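3. What we did in the sessions

Our club meets in the design block at Bloxham, in a room with one good table and not enough sockets. We'd had the arm since September and most of us had only ever used it to stack blocks, so when the plug task was suggested there was a fair bit of groaning. Cables are horrid things to teach a robot! Still, everybody plugs something in every day, and we reckoned that anyone reading this would know straight away what counted as a good go and what counted as a bad one.

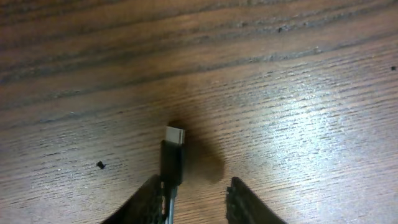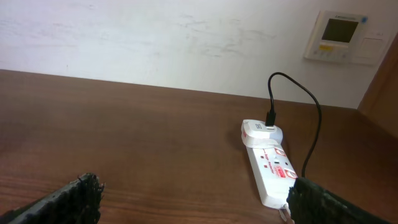
Figure 2. Two wrist-camera views from the cable task: the USB-C plug between the open fingers (first), and the surge protector with its adapter and black cable (second).

We split into two groups, which we called Emach and Jovetti after the names on our old competition entries (the names stuck, sorry). Each group drove the arm by hand and recorded 40 goes at the task, so neither had more practice material than the other. Emach were told to drive however felt natural. Jovetti had to follow a short script: come in from above, stop, look, line the fingers up with the plug, then close. I was in Emach, and I'll admit I thought the script was a waste of an afternoon.

A few house rules applied to everyone. A go began when the driver said "start" out loud and ended when they let go of the controller, whatever state things were in by then. We kept the bad ones. I know some clubs throw away any recording where the driver fumbles, and we argued over this for most of a tea break, but in the end we felt that a fumble followed by a decent recovery was worth showing to the model. What we did throw out was anything where a sleeve or a hand had wandered into view, and those were simply done again until each group had its full set.

The recordings then went through Prorngate, the training program that two of our older members had written for last year's competition. It isn't fancy. It takes the pictures from the wrist, shrinks them, pairs each one with what the driver's hand was doing at that moment, and tries to learn the link between the two. We trained one model per group and left everything else alone, same settings, same old computer under the desk with the noisy fan. Each run took 290 minutes, so we'd set one going at lunch and come back after the last lesson to see how it had got on.

3.1 What went wrong first

The grain in the table, of all things, gave us grief. Our first models seemed to treat a dark band in the wood as something worth reaching for, and the arm would drift off sideways towards it with great confidence while we all shouted at it. We tried covering the table with a cloth but the cloth bunched up under the fingers, so off it came again. What helped in the end was turning the brightness up and down at random during training, which one of our members had read about and which took only a few lines to add. I'd like to say we understood why it worked so well. We have a guess, and it's in section 5.

Glare was the other nuisance. In the late afternoon the shine on the wood got stronger and the models got worse, so we moved all our test runs to before 2 pm and wrote that down as a rule. It does mean our results only hold for one sort of light, and a fairer test would mix them up. We ran out of term.

We also had trouble with the driving itself. The controller has a slight lag, and new drivers tend to squeeze too early, before the fingers are properly either side of the plug. You can hear it in the recordings, a little click and then a sigh. Jovetti's script got rid of nearly all of that, because the pause made people wait for the arm to catch up with them. Emach (my lot) never really got over it, and a few of us were still squeezing early on our final goes.

3.2 How we scored it

Scoring was done by whoever hadn't driven that day. A run got a full mark if the arm picked up the plug and held on while it was lifted, half a mark if it touched the plug and then lost it, and nothing otherwise. Where two scorers disagreed we watched the recording again together and took the lower mark. The full score sheets are in the appendix, along with the settings we gave to Prorngate, and the next section compares the two groups run by run.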